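Yorath Moves Ad Spending Back to Local Papers

Yorath will place 25 percent of its advertising budget with local news publishers starting in October, the retailer announced Saturday. The plan covers 32 titles, among them the Jerkthorpe and Skotadton weeklies, and replaces an automated buying program that had kept the company's ads off most news pages.

A list of 200 blocked keywords will also be cut. Words such as "court" and "storm" will no longer stop an ad from running – a change publishers in Trasedden had requested.

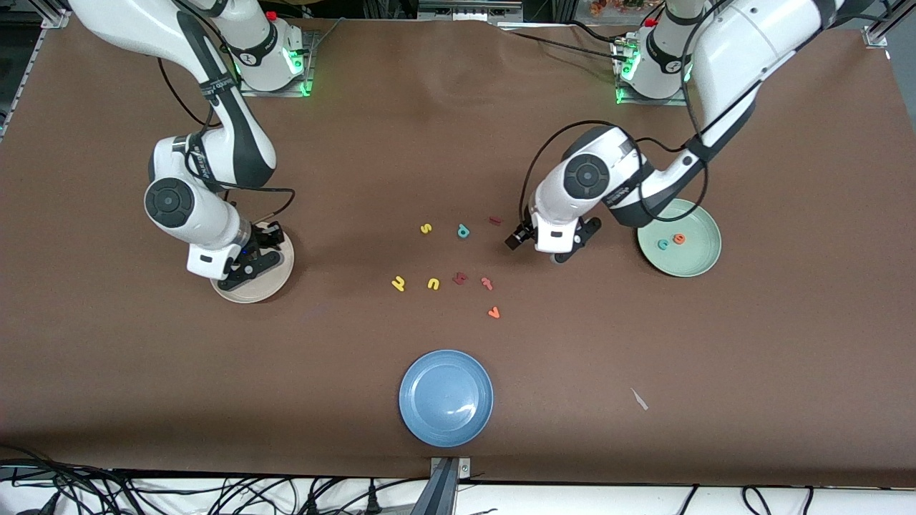 Delyth Prydderch welcomed the decision but said that one annual budget was too short a term for small newsrooms to plan on, and asked that rates be fixed for two years.

Bookings open at the end of the month.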